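About the Wamthorpe Military Records Trust

The Wamthorpe Military Records Trust is an independent charity devoted to the study of British and colonial regiments between the late seventeenth century and the end of the Napoleonic Wars. It maintains a reading room and a reference library, publishes transcriptions of regimental papers, and offers a programme of courses for adult learners and schools.

The Trust was established to care for the papers of the Guvitz family, three generations of whom served as officers and regimental agents. The original gift consisted of 524 bound volumes, among them order books, muster rolls, pay ledgers and letter books. Later gifts and purchases have widened the collection considerably. The catalogue now lists 2330 items, and the library holds nearly 4000 printed works on military, naval and administrative history.

Our collections

The greater part of the collection concerns the daily business of the army: how men were enlisted, clothed, fed, paid and moved from one station to another. Readers will find correspondence on barrack repairs, contracts for bread and forage, and a long run of court-martial papers from garrisons in the West Indies and Minorca. There is less on the great battles than some visitors expect, although the Samier Papers include two journals kept on campaign in Flanders and a set of sketch maps of river crossings.

The Ebihara Bequest, received more recently, is made up of printed drill manuals and treatises on fortification. Many are in French or German, and several carry notes in the hands of their first owners. These volumes may be consulted by appointment only. Readers should give the shelf mark and, where possible, the pages required.

Reading room and visitors

The reading room has 7 desks and is open to all, without charge, from ten in the morning. No letter of introduction is needed. New readers are asked to bring proof of address and to complete a short registration form at the front desk. Pencils must be used at all times, and bags and coats are to be left in the lockers provided. Original documents are not brought up after half past three.

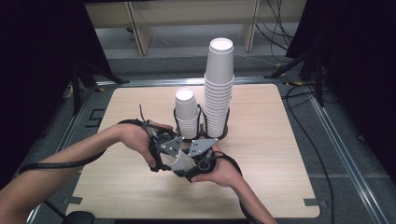 Paper cups in their holders on the table.

Food and drink may not be taken into the reading room or the library stacks. Photography of documents for private study is permitted without flash. Permission to publish must be sought in writing, and a fee may apply to commercial use.

Teaching and publications

The Trust runs an introductory course each spring, beginning in April, on reading military handwriting and understanding the forms used by the War Office and by regimental agents. A more advanced course deals with the purchase of commissions, half-pay and the careers of officers who entered colonial government. Schools may borrow boxes of facsimiles, together with teaching notes prepared for pupils aged eleven and over.

Our transcriptions are issued as an annual volume. Each is checked twice against the original before it goes to press – a slow process, but one the Trust has kept to since its first publication. Proposals from outside editors are welcome and should include a sample of ten pages.

Staff and governance

The Trust is governed by a board of trustees, which meets quarterly and publishes its accounts each year. Arsen Hladun is Director and has overall charge of the collections and of relations with donors. Dinesh Gautam is Head of Learning and edits the annual volume. Enquiries about gifts of papers should be addressed to the Director, and enquiries about courses or school loans to the Head of Learning. Written enquiries are normally answered within ten working days.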